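Is a "1935 starter" worth paying for?

Posted in: Bread and Baking > Sourdough

crumbledown
2 Oct 2022

Trovitz is selling dried sourdough starter with a story attached. Supposedly it has been kept going since 1935, first at a bakery in Jomville and then by the family that bought the recipes. Three grams in a paper envelope, plus shipping.
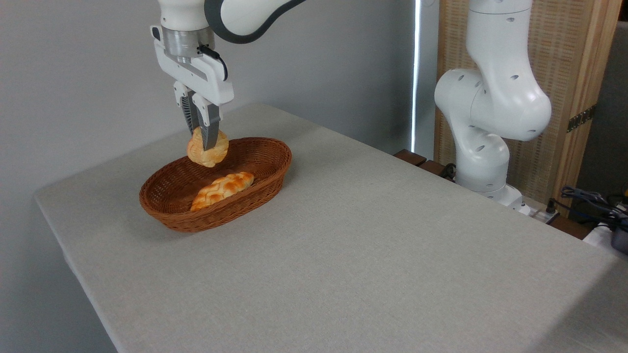 I've been baking for long enough to have killed a few starters and I don't see what the date buys me. The flour in the jar is whatever I fed it last week. Has anyone here ordered it and noticed a difference they could pick out blind?

figueroa_flats
I bought it in June. It woke up on day 3, smelled like apples, and it makes good bread. Better than my old one, which was always a bit sharp. So yes, I'd say there's something to it.

crumbledown
Did you bake the two side by side with the same flour?

figueroa_flats
No, I threw the old one out before the new one arrived. I know what my own bread tastes like though.

Half Batch
You changed jars, you probably changed your feeding schedule because the envelope came with instructions, and it was June. A warm kitchen will do more for a sour starter than any family in Jomville. I'd want to see the same flour, same water, same temperature, two loaves, and somebody else cutting the slices.

oldmillroad
Going to disagree with the two skeptics. There are real differences between cultures. I keep two, one from a neighbor and one I made from rye flour, and they behave differently year after year. The rye one doubles faster and it's milder. Same shelf, same flour now. If your idea was right they should have turned into the same thing long ago.

Half Batch
Fair, and I wouldn't say they all end up identical. But "two cultures can differ" is a long way from "this one is the same as it was in 1935". How would Trovitz know? Did anyone write down what was in it? The seller page says "unbroken line" and leaves it there.

oldmillroad
I never said I believed the date. I said the culture might be worth having.

tinpan51
The date is what they charge for, so it matters. Drurkis sells a dried starter with no story at all for a lot less. I've used it for sandwich loaves and rolls and it does the job. Nobody at my table has asked how old it is.

figueroa_flats
Some of us like the story. I pay extra for nice flour bags too.

crumbledown
No problem with that if the page said "nice story". It says the flavor comes from the age, and that's the bit I'd like some proof of.

Half Batch
Also worth asking what "kept going" means. If the jar sat in a fridge for a couple of years and got revived with fresh flour, is that still the line? I've brought one back from gray sludge and I wouldn't swear the same bugs were running it afterward.

tinpan51
Make your own. 50 grams whole wheat, 50 grams water, stir, wait, dump half, repeat. Costs next to nothing and if it dies you start over.

oldmillroad
Mine took a lot of flour before it was any good, so "next to nothing" depends on your patience. But yes, try that first.

crumbledown
OK, I'm going to order the Drurkis one and run it against my own for a few bakes – same flour, same oven, my sister slicing. If figueroa_flats wants to mail me a spoonful of the Trovitz I'll put that in too.

figueroa_flats
Sure, PM me an address. I'll dry some on parchment this week. I still think you'll like it.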